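# Kitchen table cell: teleoperation and hand guiding

Lurholm bench notes, September. One picture, followed by short entries on the parts of the cell and on how the demonstrations are recorded.
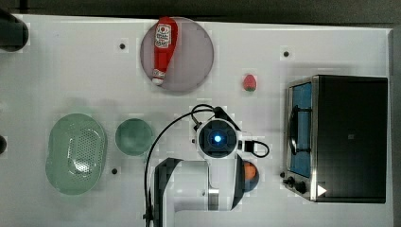 ## Working area

White tabletop, overhead view. Bottle on the plate, colander and small bowl on the left, strawberry to the right of the plate, toaster oven on the right side. The arm comes in from the near edge, so the operator's left and right match the left and right of the overhead view.

The layout is called Bandness in the task files. All kitchen tasks in the current set start from Bandness or from a variant of it in which only the small items move. The oven stays in one place for the whole set. A shifted oven changes the approach angle for every door task, and demonstrations recorded before and after the shift should not be mixed under one task name.

## Two ways of showing a task

**Remote control.** The operator holds a Claltix handset and the arm follows the hand. Translation is scaled down, rotation is one to one. The trigger sets gripper opening. Releasing the clutch button freezes the arm, and the operator can then bring the hand back to a comfortable position before continuing.

**Hand guiding.** The arm is put in gravity compensation and the operator moves it directly, one hand on the forearm link and one behind the gripper head. Better contact feel, worse pictures. The operator's hands and sleeves end up in the overhead view for most of the recording, so hand-guided runs are replayed on the arm afterward, and the replay is what goes into the training set.

Both modes write the same fields: joint positions, gripper opening, overhead view, wrist view where one is available, and the text of the instruction.

## Task list

**Bottle off plate.** "Take the ketchup off the plate and put it on the table." Grasp across the body. A grasp on the cap is marked as a failed demonstration even if the bottle reaches the table. Most new operators start with this task.

**Strawberry to bowl.** "Put the strawberry in the green bowl." The fruit is small and the fingers must come down close to vertical. Approach at half speed for the last part of the descent. Remote control only.

**Strawberry to colander.** Same pick, longer carry. The carry crosses the middle of the table and should stay above the height of the bowl rim. Low carries are kept in the log but excluded from training.

**Bowl into colander.** Rim grasp with one finger inside the bowl. Hand guiding gives cleaner results here. Under remote control, operators tend to press down on the rim before closing, and the bowl tips.

**Open oven door.** Hook the handle from the upper side and pull along an arc. Hand guiding was used for all first-round demonstrations. The arc is hard to follow with a handset, and small errors load the wrist joint enough to trip the force limit.

**Close oven door.** Push with closed fingers. Remote control is adequate.

**Plate to oven.** Two stages, recorded as one demonstration. The door must already be open at the start. This is the longest task in the set and has the highest discard rate.

## Recording procedure

1. Load the task file and read the instruction text aloud. Errors in the text are easier to catch this way.
2. Place the small items using the printed start sheet. The sheet gives a region for each item, and the operator picks a spot inside it.
3. Move the arm to the ready pose with the head over the middle of the table.
4. Check that the head cable has slack on both sides before any wrist rotation.
5. Start recording, wait one second, begin the motion.
6. End the motion with the gripper open and clear of all items. Wait one second, stop recording.
7. Mark the run as good, failed or unsure. Do not leave it blank.

Failed runs are kept. They are used separately to train the success check.

## Pace and pauses

Operators work in blocks of 18 demonstrations and then change tasks. Longer blocks were tried on the strawberry tasks, and the motions became faster and less varied toward the end. A pause within a demonstration is allowed if the operator is deciding on a grasp, but pauses longer than two seconds are trimmed before training. Trimming is automatic and uses joint velocity only, so a slow finger closure can be mistaken for a pause. The trim report should be read for every small-item task.

## Counts

The current set holds around 4000 demonstrations across all tasks and both modes. The plate-to-oven task has 104 good runs, the smallest share of the set. Hand guiding accounts for most of the door runs and very little else.

A second table at the Ezeani site uses the same task files with different lighting. Its runs are stored under a separate prefix and are not included in the figures given here.

## Known problems

- The cable can catch on the forearm during large wrist rotations. Stop the run, clear the cable by hand with the arm disabled, and mark the run as failed.
- The arm hides part of the near side of the table from the overhead view. Items placed there may be invisible at the start of a run. Start regions for target items exclude this strip. Items that are not targets may sit in it.
- The oven top is flat and tempting as a parking place for small items. Do not use it. The height is outside the calibrated range for the overhead view.
- Light items slide when touched by the side of a finger. A slide followed by a correct grasp counts as a good run, and these runs have been useful.
- Clutch release during a carry produces a visible stop. Acceptable once per run.

## Changes since the last version of this page

- Force limit on the wrist raised to 14 N for door tasks, unchanged for all others.
- Start sheets reprinted with larger regions for the strawberry.
- Instruction text for the bowl task now says "set" where it used to say "drop."
- Replays of hand-guided runs are checked against the original joint log. Runs that drift past tolerance are replayed once more and then discarded.
- Handset scaling is saved with each run. Older runs without this field use the default.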